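Waking at the same time every night — sleep cycle or something else?

Posted by Pranab Selvanayagam
Monday, October 7, 2019

For the past few weeks I have woken at nearly the same time each night, 4 hours after falling asleep. I am awake for 20 minutes or so, then sleep normally until the alarm. No caffeine after lunch, no alcohol, no new medication. I have read that a sleep cycle is 90 minutes, but 4 hours is not a multiple of 90 minutes, so the explanation I keep seeing does not fit. Is the cycle length wrong, or is the waking unrelated to cycles?

Iwona Kubiak

The 90-minute figure is an average. Cycle length varies between people and also within one night. The first cycle is often shorter than the later ones, so adding up 90s will not predict a wake time.

Short awakenings between cycles are normal in adults. Most are too brief to be remembered. Deep sleep is concentrated in the first part of the night, and once most of it is done the threshold for waking drops. A small disturbance that would have had no effect at hour one can wake you fully at hour four. Typical candidates are a heating system on a timer, a full bladder, or a change in room temperature.

Checking the clock may be part of the problem. Turn it to the wall for two weeks and keep a written log in the morning, estimates only. If you are tired during the day, or someone tells you that you snore or stop breathing, take it to a doctor.

Patricio Medina

Same thing here last December. Mine was the furnace. Moved the timer, fixed.

Yufang Meng

Agree with most of Iwona's post. One addition: conditioned arousal. After enough nights of waking and paying attention to it, the waking can continue when the original cause is gone. Getting out of bed when you cannot fall back asleep, and returning only when sleepy, is the standard approach. Also check your bedding — I slept better under a lighter cover, though that is one person and proves nothing.

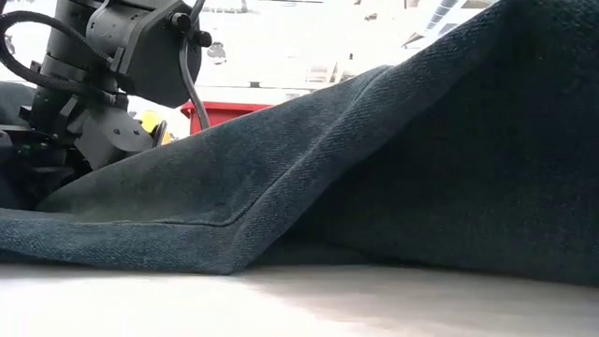
Dark teal fabric with a stitched hem.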